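Graziella D'Amico has been making breakfast on the same little green machine for two years now, and she'll tell you all about it if you have the morning free, as I luckily did.

"I wanted a toasted sandwich and a fried egg without dragging out half the cupboard," she says. "My sister-in-law laughed at me. Then she stayed with us in June and had a sandwich every single day!"

It's the sandwich side she loves best. She likes plain white bread, crusts left on, and she won't hear of anything seeded (the seeds get down into the pattern on the plates, and then you're at it with a soft brush until lunchtime).
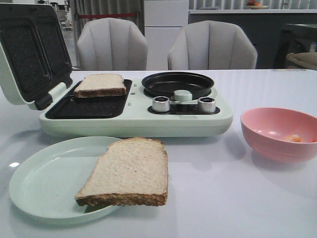
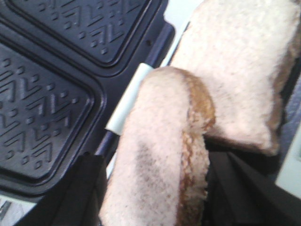 "Butter goes on the outside, always, and thin," she says. "My mother did it that way in a pan on the stove, with a saucer on top to press it down." Cheese comes next, and a little mustard if Vasilis Kelmendi from next door is coming over, which he very often is.

And the egg? "Low heat, and leave it alone. People poke at eggs far too much." She pours me more coffee and asks whether I take one slice or two.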